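Clarkholm Workshop > Notebooks > Sorting bench

14 May 2020
Posted by the bench notebook keeper

Mixed bin, gray pair on the pale table 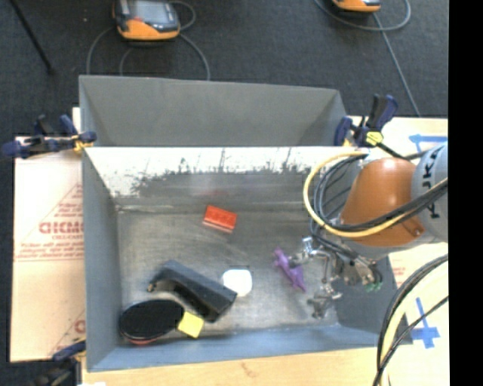 Front bin with the small stuff in it. Red block toward the back, paddle in the near left corner.

Good morning at the bench! I finally got to the odds and ends that have been sitting in the Gelemberg crate since January, and I'm so glad I did, it's a lovely mix. I'd forgotten half of it was in there.

The red block is still my favorite. It's such a strong color that it throws a bit of red onto the wall behind it, and you can find it from right across the room. The little purple animal is a close second (knobby at both ends, no idea what species, votes welcome on the sheet by the door). The yellow cube had ended up against the table tennis paddle when I looked in, and the two of them look great together, yellow next to that black face.

The white one gives me trouble. Under the bench lights it goes so bright that all the detail washes out. Try it with the left lamp off. I'd like to see its surface properly before I write the card for it.

Long black thing: I put "stapler?" on the list and left the question mark in. If it came over with the Duman boxes, there may be a line for it in the old ledger, the one that starts at 1971. Check under hand tools as well as office.

About the bins. The front one has seen a lot of life. The floor is scuffed all over, with cloudy patches where it catches the light, and the white band on the far wall is scraped ragged along its lower edge. I tried a corner of the spare from Favetthorpe with plain soap and a soft cloth and got nowhere, so I think scuffs are scuffs. I like them – they make it easy to tell which bin is which. The one behind it stays where it is for now.

Cards so far: 17 written, and I'm really pleased with how the short format reads. Color first, then shape, then what we think it is. The drawer label is 1021, same as on the crate, so please don't start a new number.

Still to do
- card for the purple animal, once we agree on a name
- look for a second paddle, and a ball if there is one
- move the lamp
- more blank cards, the thick kind

Going back in after lunch with the lamp off. Can't wait to get a proper look at that white thing.

Clarkholm Workshop | Contact the bench | © Clarkholm Workshop | Back to top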